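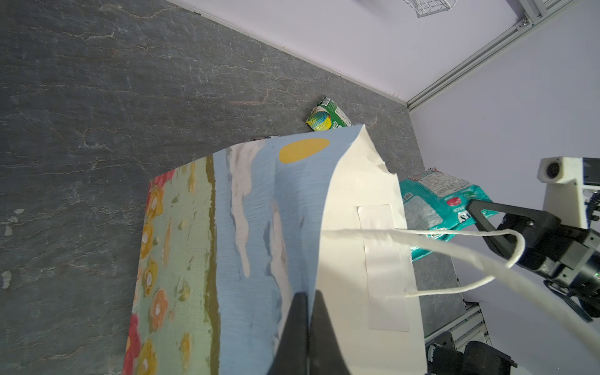

Lunside is a texture and map pack for Judimness, the block-building game. It replaces the default block textures, adds eight character skins, and comes with one finished map called Trarkovby. The style is painted, with visible brush marks and soft edges, and it runs at the game's normal resolution. The meadow on the gift bag is close to what we want the grassland area to feel like: pale blue sky with streaky white clouds, an oval sun in yellow-orange, and yellow, orange and red flowers put down in thick strokes. Caves, towns and the coast each have their own palette, listed further down.

The pack is made by Nayeli Quispe (textures, skins) and Stela Voicu (map, sound, packaging). This file covers installing it, what it changes, what is still broken, and how you can reuse it.

Contents of the download

textures/ holds 1,615 image files. Most are blocks and items. The rest are menu parts, particles and the paintings you can hang on walls.
skins/ holds the 8 character skins, each with a wide-arm and a narrow-arm version.
maps/trarkovby/ is the map. It can be played without the textures but some signs will look odd.
sound/ has replacement footsteps for grass, gravel and planks, plus the menu track.
palettes/ has one color file per area.
CHANGES.txt lists what changed between versions.
LICENSE.txt is the full license.

Installing

Close the game first. Unzip the download and move the folder named lunside into your Judimness packs folder. Don't rename it. The map looks for that name when it loads its paintings, and a renamed folder gives you blank canvases in every house.

Start the game, open Settings, then Packs, and move Lunside to the top of the list. If you use another texture pack with it, whichever one is higher wins for any file they both contain.

To get the map, copy maps/trarkovby into your saves folder. It shows up in the world list the next time you open the game. Keep a spare copy of it if you plan to build, as updates to the pack do not merge with a world you have changed.

Updating from an older version

Delete the old lunside folder before you copy in the new one. Copying over the top leaves old files behind, and several water textures changed names in the January release. People who skipped this step got striped rivers. Your saved worlds are not touched by deleting the pack.

What the pack changes

Grassland. New grass, dirt, path, all flowers, all crops. Tall grass has four versions picked at random by the game.
Forest. Bark and leaves are redone for every tree. Fall leaves are in the files but switched off, see Options.
Caves. Stone is darker and bluer than the default. Ore is brighter so you can still find it.
Towns. Brick, plaster, roof tile, doors, windows, signs, lamps.
Coast. Sand, shells, water, boats, nets.
Sky. Sun, moon, clouds and the sunset gradient.
Menus. Buttons, health bar, inventory background. The font is left alone.

Mobs are not changed, except for sheep and the market trader. Nayeli has started on the others but they aren't in this version.

Options

Open options.txt in the lunside folder with any text editor. Each line is a name and either on or off.

fall_leaves: off by default. Swaps the green leaves for red and brown ones.
quiet_steps: off by default. Lowers the volume of the new footsteps.
plain_sky: off by default. Puts the default sky back, which helps on slow machines.
bright_ore: on by default. Turn it off if you want cave mining to be harder.

Restart the game after saving the file.

About the Trarkovby map

Trarkovby is a small harbor town with farmland behind it and a cave system under the hill. The playable area is 1,000 blocks on each side. Past that the game generates land as usual, and the join is easy to see on the north side where the cliffs stop.

You start at the ferry dock with an empty inventory. There is no story and no end goal. There are 200 hidden tokens, and the man in the toll house trades them for wall paintings. All of them can be reached without breaking blocks. A few need a boat.

The Yupanqui lighthouse is the tallest building on the map and makes a good landmark if you get lost. Its stairs are narrow, and players using the wide-arm skins sometimes catch on the rail in third-person view. Switch to first person to get past.

Known problems

Glass panes show a dark line where two meet at a corner.
The sunset gradient flickers if the view distance is set to the lowest value.
In split screen, the second player hears the default footsteps.
The trader's hat floats slightly when he sits.
Two tokens in the flooded cave respawn after being picked up. The toll house will still take them, so your total can go over.
Carpets on stairs show the wrong side of the texture. This is a game bug and we can't fix it from a pack.

Reporting a problem

Use the issues page. Say which version of the game you have, which other packs are loaded, and where in the world it happened. A screenshot is useful for textures. For map problems, coordinates are better. Please check with Lunside alone at the top of the list before you report a missing texture.

Reuse

You may use the pack in videos and streams, including ones that earn money, without asking. You may edit the textures for your own worlds. If you share an edited version, credit both of us, link to this page, and use a different name. You may not sell the files or put them in a paid bundle. The menu track is Stela's and can't be used outside the pack without her permission.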